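Section 6. Open Day Set-up (both stations)

Read this one before you touch the cases. Written by Roswitha Bühler after the May open day at Golestani, with corrections from Gangadharan Murthy where I got the software side wrong. If something differs from the main Rovamine manual, follow this for visitor days and the manual for everything else.

6.1 Before doors open

1. Arm controller on first. Wait for the steady green light, then start Ovimeo on the laptop. Wrong order and Ovimeo won't see the arm - quit, power down, start over.

2. Log in as "demo", not as yourself. The demo login has the speed cap. Your own login does not.

3. Check the cap. Speed page, top line, should read 162 mm per second. If it reads 352 that is the lab setting. Change it back and save. Then log out and in again and look again, it doesn't always stick.

4. E-stop test. Press, check the arm holds, twist to release, clear the fault in Ovimeo. Do this with the gripper empty.

5. Put out the floor tape and the sign. Visitors stay behind the tape whenever the controller is on, including when the arm is parked.

CAUTION: The wall side of the table is a pinch zone. No hands between gripper and wall during a run. Staff too.

6.2 Table station (fruit and bowl)

The one people stop for. Simple task, reads well from a distance, easy to repeat.

1. Toaster oven goes back against the wall, door facing the room. It is a prop for this task. Leave it unplugged all day, plug lying on the table where you can see it.

2. Bowl to the right of the oven. Use the blue one. Check reach by jogging the gripper over the rim at low speed before you save the position.

3. Apple goes in the start spot stored in Ovimeo under "Table 2". Stem up if you can. Pick a firm one - soft fruit bruises by lunchtime and the grip gets unreliable.

4. Run the task once with no audience. Watch the clearence over the bowl.

5. Call out "arm moving" before each run. Every run, even if the same family has been standing there for ten minutes.
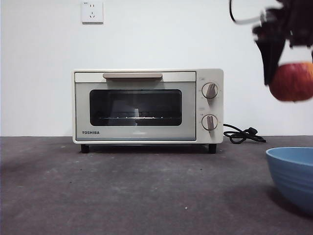
Fig. 6-1. Table station, arm moving with the apple. Oven unplugged, bowl on the right.

Note: the black power cord on the oven tends to creep when people lean on the table. Keep the coil close to the appliance and out of the drop path. Don't tuck it behind, you want the plug in view.

Note: oven door stays shut during the fruit task. The door task is a separate program and is not cleared for visitors yet. If someone asks, say so and move on.

If the apple drops: pause from the laptop, not the e-stop, unless someone is reaching in. Then pick up the apple, wipe, reset to start, resume from step one of the task. Do not resume mid-task. The arm thinks it still has the apple and will go through the whole motion with nothing in it.

6.3 Floor station (wrist view)

Same gripper, different audience. Visitors watch the wrist camera on the big screen, so what matters is what the camera sees. Set the layout from the screen and check it there too.

1. Vacuum the carpet. Lint and specks look enormous on the big screen and somebody will always ask what they are.

2. Load "Floor start" and let the arm settle. Hands off the carpet until Ovimeo says idle.

3. Fingertips should show at the bottom of the view, close together, about the middle. If they sit well off to one side the camera bracket has been knocked. Loosen, straighten, tighten, look again.

4. Objects go toward the outside of the view. Leave clear carpet straight ahead of the fingers so visitors can follow the approach.

5. Keep round things to the side. They roll.
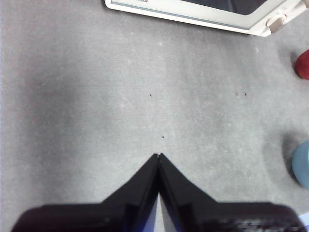 Fig. 6-2. Wrist view, floor station. Clear carpet ahead of the fingertips, white device at the top, red and blue objects at right.

Note: overhead lights on, blinds down. Glare on white plastic is fine if it's slight. If it washes out, turn the object a bit, don't touch the exposure. Gangadharan spent most of a morning getting the exposure right and would like it left alone.

Note: the picture is grainy in the dark parts of the gripper. Known. Not a fault, don't log it.

CAUTION: Small children go straight for things on the floor. Second staff member stays at the tape for this station, no exceptions. If you are alone, run the table only.

6.4 Group size and timing

Max 6 visitors at the tape per station. Allow around 2 minutes per run including the talk. School groups - split them and swap halfway.

Hand the laptop to nobody. The Ukmont loan unit went home with a changed password last time and it cost us a phone call and a very long reset.

6.5 Packing up

1. Load "Park". Wait for idle.
2. Log out of demo. Close Ovimeo. Controller off last.
3. Fruit out of the room. Yes, even the good one.
4. Camera cap on, bracket left as is.
5. Tape up, sign back in the long case, cords coiled seperately and not stuffed in with the gripper.
6. Write any faults on the sheet in the lid. Time, station, what was on the screen. "Stopped working" is not a fault report.

Next planned check of this section: 14th February. Changes to Roswitha before then please, on paper or by mail, either is ok.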